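Ticket 1728: Guest Wi-Fi drops overnight, Oltside annexe
Status: Resolved
Site: Rasturcombe guest rooms
Priority: 3 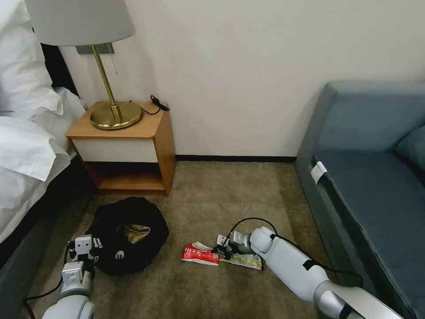
Guests on the upper floor report losing the connection after 23:00. Devices stay joined to the network but load no pages. Reconnecting by hand restores service for a few minutes. Ground floor not affected.

Update, Wednesday 09:40
Logs pulled from both access points. The upper unit shows 371 failed address renewals overnight. Signal strength is normal. Firmware matches the ground floor unit. Restarted the upper unit, no change.

Update, 11:15
Address pool checked on the Stenham router. Lease time is set to 2 hours and the pool is not full. Renewal requests leave the access point but get no answer. Suspected a second device handing out addresses.

Update, 14:05
Confirmed. An old router left in the linen cupboard was still plugged into the switch, with its own address service running. It is on a timer socket that comes on at 23:00. Unplugged it and labelled the port as spare.

Update, 08:30
No failed renewals overnight. Test laptop held its connection from 22:00 to 07:00.

Closing note
Old router to go back to the Alemayehu store with its power supply. Switch port disabled. Reopen this ticket if the fault returns; please give the room number and the time of the drop.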